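Ripening and storing pears at home

Posted 5 December 2025

Pears are one of the few fruits that do better off the tree than on it. Most kinds are picked hard, kept cold for a while, and then ripened on a counter or shelf in the last few days before they are eaten. If yours go from rock hard to brown inside with nothing in between, the trouble is usually in how they were stored.

Where to put them

A cool room out of direct sun is best. The top of the refrigerator is a common spot and a bad one, as the motor keeps it warm. I use open shelves in the back hall. A pantry shelf or a sideboard does just as well.

Give each pear its own space if you have it. A pear that is touching its neighbors bruises where they meet, and a soft spot on one will spread to the next. Lay them on their sides or stand them on the wide end, whichever way they sit without rolling.
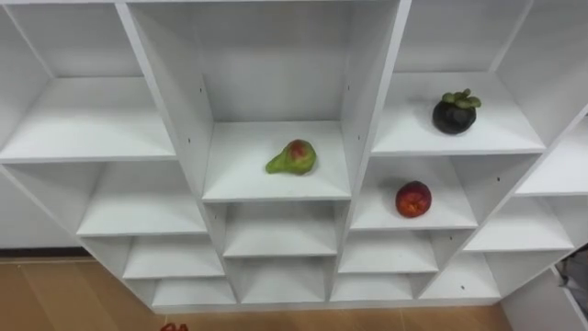
Majumder wrote in to say that the shelf works fine in winter but not in August, when the kitchen there stays so warm that pears go soft in a day and a half. In hot weather it is better to keep them all in the refrigerator and take out two or three at a time.

The neck test

Color is a poor guide. Bartletts turn from green to yellow as they ripen, but Anjous stay green the whole way, and a red blush only means that side of the fruit had more sun. Press gently with your thumb near the stem. If the neck gives a little, the pear is ready. If the wide part is soft too, it is already past its best for eating fresh, but fine for sauce.

Check once a day, always in the same place. Squeezing all over leaves marks that show up brown the next morning.

Speeding things up

Put the pears in a paper bag with a ripe banana or an apple and fold the top over. Start checking after a day. A plastic bag traps moisture and you will get mold around the stem.

Slowing things down

Once the neck gives, move the pear to the refrigerator. It will hold there for three to five days. Hard pears will keep a good deal longer than that in the crisper drawer -- several weeks for a winter kind such as Bosc or Anjou -- but keep them away from onions and cabbage, as they pick up the smell. 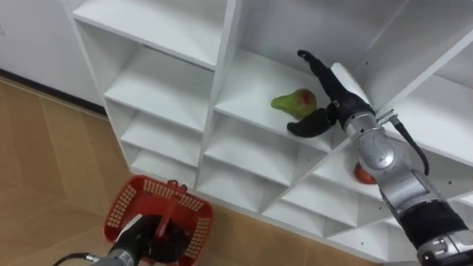

Don't wash them until you are ready to eat them. Water sits in the hollow around the stem and starts rot there. If a pear is dusty, wipe it with a dry cloth.

Cleaning the shelf

White shelves show every drip, which is a nuisance but does tell you when a pear has leaked. Wipe with a damp cloth and a drop of dish soap, then again with plain water, then dry. Dried juice that has set hard comes off if you lay a wet cloth over it for ten minutes first. Skip scouring powder. It dulls the finish and stains take hold more easily afterward.

If you get fruit flies, take everything off and wipe the undersides of the shelves as well.

Using up the soft ones

1. Cut out any brown parts and weigh what is left. You want about 1000 grams.

2. Peel, core and chop. Put the pieces in a heavy pot with 60 grams of sugar, the juice of one lemon and 200 milliliters of water.

3. Simmer with the lid off, stirring now and then, until the pieces fall apart. Very ripe fruit is quick, so stay close to the stove.

4. Mash with a fork for a rough sauce or put it through a food mill for a smooth one. Taste before adding more sugar.

5. Cool and refrigerate. Use it within a week, or freeze it in small tubs with a little room left at the top. 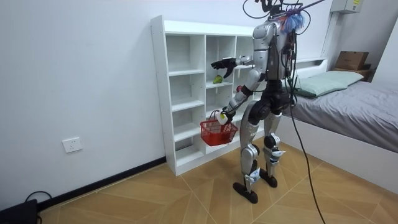

Pears for baking

For a tart or a cake, use them a day or two before they are ready to eat. They should be firm enough to slice without slipping under the knife. Bosc holds its shape best. Bartlett falls apart, so save it for sauce.

Cut pears brown fast. Drop the slices in a bowl of cold water with a spoonful of lemon juice while you finish the rest, and pat them dry before they go on the pastry.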